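Grutlow Memorial Bench Plaque

The Grutlow is a cast bronze plaque made for school grounds, alumni gardens and veterans' memorials. It fits the back rail of most outdoor benches and can also be set into a low stone or brick wall.

Each plaque holds up to 60 words in raised letters. Names, service dates and class years are set by hand and checked against the order form. A proof goes out by email before casting – please read it aloud once, as spelling can't be changed afterward.

Orders placed by February are ready for spring ceremonies. Allow 22 working days at other times of the year.
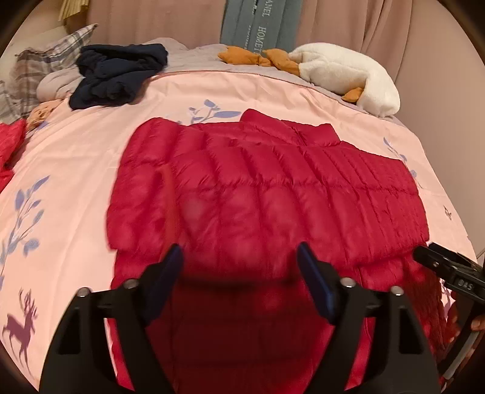 ## What's in the box

- One plaque, brown or dark green background
- Six bronze screws and wall plugs
- Paper drilling template
- Care sheet

## Fixing and care

Tape the template in place, drill the pilot holes and tighten the screws by hand. Wash once a year with mild soap and water. Do not use metal polish on the colored background.

## Ordering

Item number 402. School districts may pay by purchase order. For more than one plaque, or for a longer text, use the larger Proltby model.

Questions about wording go to Veerle Cuypers. Jolien Van Damme handles shipping and replacement screws.

Page updated 17/06/2026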